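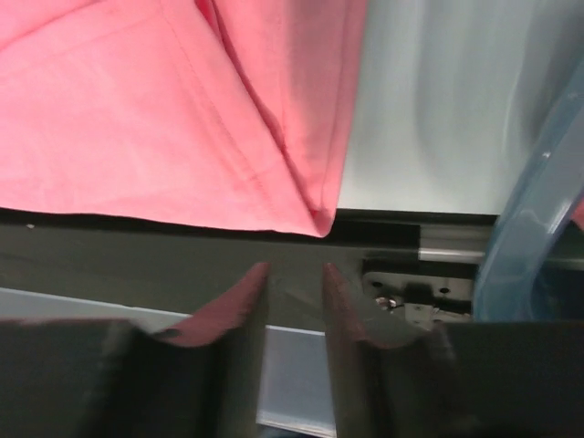

Textile Care 1, Unit 4: Folding Knit Garments
Handout for the evening group. Instructor: Vibeke Hedegaard

Bring one plain T-shirt or similar soft knit to class. Solid colors are easier to learn on, because a fold line shows up clearly and there is no print to distract you.

Terms used in this unit

Hem: the turned and stitched edge at the bottom of the body or sleeve.
Seam: the line of stitching that joins two pieces.
Crease: a line pressed into the cloth, wanted or unwanted.
Tuck: a bit of cloth caught under another layer. Most lumps in a finished stack come from tucks.
Panel: any single flat area of the garment between folds.

Laying out

1. Clear the table and wipe it down. Lint shows on pink and other light colors.
2. Put the garment face down with the neck away from you.
3. Smooth from the center toward the sides with the flat of your hand. Do not pull on the hem. Knit stretches, and a stretched hem will not lie straight for the rest of the fold.
4. Check the corners. A corner that points off at an angle usually means the layer underneath has shifted.

The lower part of a shirt goes flat quickly. The upper part takes longer. Sleeves and shoulders add layers, and cloth collects there in bunches. Work on that end before you make the first fold.

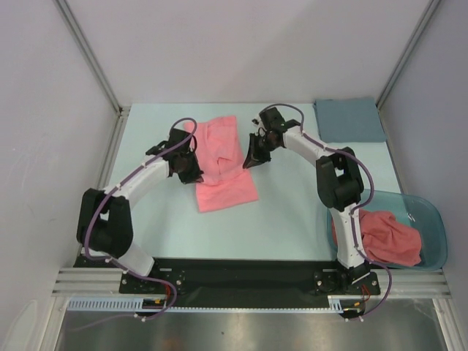
If the bunching will not smooth out, lift the top layer by two corners, let it hang for a moment, and lay it down again. With large pieces it helps to have one person on each side.

The basic fold

5. Bring one side in to the center line. Turn the sleeve back so it lies along the body.
6. Repeat on the other side. The two edges should meet or overlap slightly.
7. Fold the bottom hem up to just below the neck.
8. Fold once more and turn the piece over.

Run a finger along each edge as you go. Press lightly. A hard crease in brushed cotton is difficult to get out without steam.

Common faults

Stitching runs diagonally across the folded piece: the garment was crooked at step 2. Open it and start over.
One edge thicker than the other: a sleeve is doubled. Go back to step 5.
Top layer slides: too much air between layers. Smooth before folding, not after.

For next time

Read pages 76 to 81 in the course binder. Practice on 2 garments of different weights and write down which steps gave you trouble. Natália Sequeira will take the class in July and will start with fitted sheets.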